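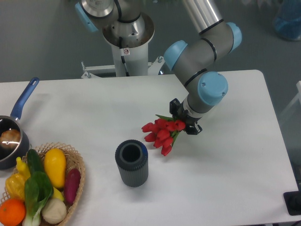
4.3 Inserção de caules em recipiente estreito

A tarefa do vaso entrou no protocolo por sugestão de Mafalda Tavares, que a considerava um intervalo leve entre as tarefas de cozinha. Consumiu mais tempo de bancada do que todas elas juntas. O enunciado cabe numa linha: pegar no ramo de tulipas pelos caules e introduzi-lo no vaso. A política treinada com o conjunto Sitomitz leu essa linha com alguma liberdade.

Figura 3. Tarefa do vaso: o ramo, preso pelos caules na pinça de dois dedos, com as flores voltadas para baixo, antes da reorientação. À esquerda, objetos das restantes tarefas, mantidos sobre a mesa como distratores.

A Figura 3 mostra a configuração que mais nos ocupou. A preensão é correta segundo o critério de Ekanayake, que exige contacto dos dois dedos com o feixe de caules e nada diz sobre o lado para que apontam as flores. Fica por resolver uma rotação ampla do punho, a executar a pouca altura do tampo e na vizinhança do próprio vaso. Um florista faria isto sem pensar; o nosso planeador pensa bastante e nem sempre chega à mesma conclusão.

Realizámos 168 ensaios, com a posição inicial do vaso sorteada em cada um. Um ensaio era dado como bem-sucedido quando os caules ficavam dentro do vaso e este se mantinha de pé durante 5 segundos após a abertura da pinça. A segunda condição foi acrescentada em setembro, depois de Callum MacLeish ter observado que a primeira versão do critério premiava também os vasos tombados, desde que o ramo os acompanhasse na queda.

Em 18 ensaios o ramo entrou no vaso pelo lado das flores. Pela letra do protocolo inicial, que falava apenas em «ramo dentro do vaso», seriam todos sucessos, e a política parecia satisfeita com eles. Foram reclassificados como falhas de orientação. Noutros dois, o braço dirigiu-se à frigideira ou tacho mais próximo, consoante o que estivesse montado, e largou ali as flores. Atribuímos este comportamento à predominância de tarefas culinárias nos dados de treino, explicação plausível que não chegámos a testar.

A penalização do ângulo entre o eixo do feixe e a vertical, introduzida na função de custo, reduziu as inserções invertidas, à custa de trajetórias mais longas. Não avaliámos a disposição final das flores. O anotador do laboratório de Josville propôs uma escala estética, que os autores discutiram com o devido respeito e deixaram para trabalho futuro.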